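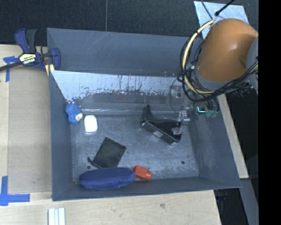
Why Do Things Feel Different?

Every object has a texture. Texture is the way a surface feels when it is touched. A knit toy has many small bumps, and a smooth object has very few.

Skin contains tiny parts called receptors. They notice pressure, movement, heat and cold. Nerves carry their messages to the brain, which works out what the hand is touching. Fingertips have a great many receptors, so they can feel very small details.

Try It at Home

1. Ask an adult to help you choose 2 safe objects.
2. Close your eyes and touch each one.
3. Say which is rougher, then look.

Words to Know

Receptor: a part of the body that senses a change.
Nerve: a pathway that carries messages.

Page reviewed 25/07/2019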